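Red Plate, Green Cloth: Clearing Out the Camp Kitchen Box

The camp kitchen box has lived under the stairs in the Haugen cabin for longer than the current stairs have. Every September we promise to sort it before the road gets muddy, and every September it goes back in with one more thing inside. This year it got as far as the table. Progress!

We started on a Monday at an hour when sensible people were at work, put down the green cloth (the good table has suffered enough) and set things out a few at a time.
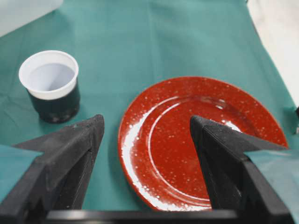
The rule was simple. If it holds coffee or dinner, it stays. If it once held coffee or dinner and now holds a grudge, it goes in the Vomley carton for the swap table. The rule lasted until the first disagreement, which concerned a spoon.

The red plate was never in danger. Speckled enamel is the most forgiving dishware there is. You can't tell crumbs from pattern, and a chip just looks like somebody got bored with dotting. It weighs 457 grams on the kitchen scale, a fact I now own and can't give back.

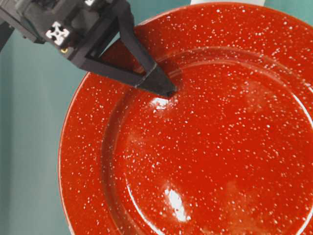 The Case for Enamel

It has been to Toden and back more often than some members of the family. It has been a plate, a pot lid, a fan for the fire and, one wet weekend, home base. I'd like to see bone china try second base.

Care is easy enough: warm water, a soft cloth, no steel wool. Dry it right away or the rim will start to rust wherever the coating has worn thin. I have given this speech to everyone who ever borrowed it, and I have the rust spots on our other dishes to show how well it went over.

The cloth got nearly as much discussion as the dishes. It picks up every bit of lint in the county, it creases if you look at it, and it does make a clatter a lot quieter, so it stays on the table until somebody needs the table.
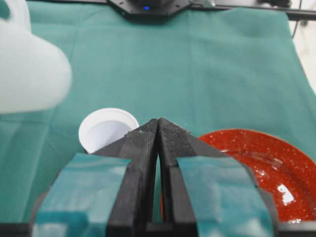
Holger Bråten wrote in to say that two plates are plenty for any trip, that the third always ends up under a plant, and that he would pay 635 kroner for the whole box if we promised to stop sorting it. We are considering the offer. He did not mention postage.

Next came the tall stuff, meaning anything with a lid or a handle, or with opinions about standing upright in a box built for flat things. The black one with the white top and the loop is a keeper on the strength of the loop alone. I can hang it from a hook, a branch or a finger.
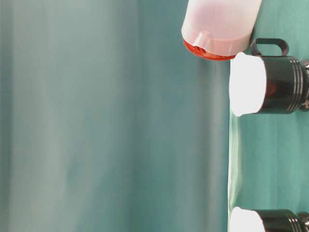 What Went to Grinero

One carton, two bags, and the spoon. The spoon came home again in somebody's coat pocket, and I'm not asking whose. The rest is back under the stairs with the lid shut, more or less.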